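Home Products Grippers Wrist cameras Downloads Contact

Pomau wrist-view kit
by Famesano

Two-finger gripper plus small camera at the wrist, sold as one unit. Made for groups training arms on household jobs. Same view while recording and while running, so no re-mapping step between the two.

Tested with the Falside method (short version below, long one in the downloads). Operator drives the arm by hand controller, we log wrist video and finger opening, policy learns from that only. No overhead camera, no depth. 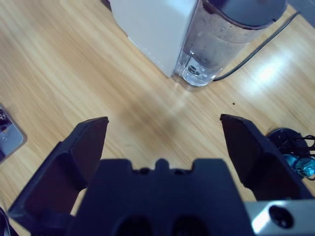
Clear plastic is where most of our early runs fell over. Water tanks, lids, glassware. Edges vanish, reflections move when the wrist moves. Fix was dull: more demos, closer approach, slower last stretch. We went from 241 demos per task to 1242 and kept the network the same size. Misses on see-through items dropped a lot, misses on solid ones hardly changed. Full table in the August note.

Things worth knowing before you order:
- glossy tabletops are fine but keep lamps fixed during a session
- fingers stay in view at all times, dont crop them out, the policy uses them
- Živković mount plate needed for older arms, sold seperately
- 6 spare finger tips in the box

Small flat items inside a dish still the hardest case. Fingers have to clear the rim first, then close low. Work in progress, next 1000 demos are going on this.
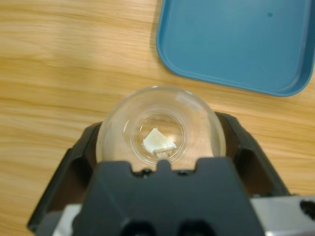

Glass dish between the open fingers, small flat piece in the inner well.

Lead time depends on stock, ask. Logging software included, updates free for registered kits. Arm not included.

Page updated December 29, 2018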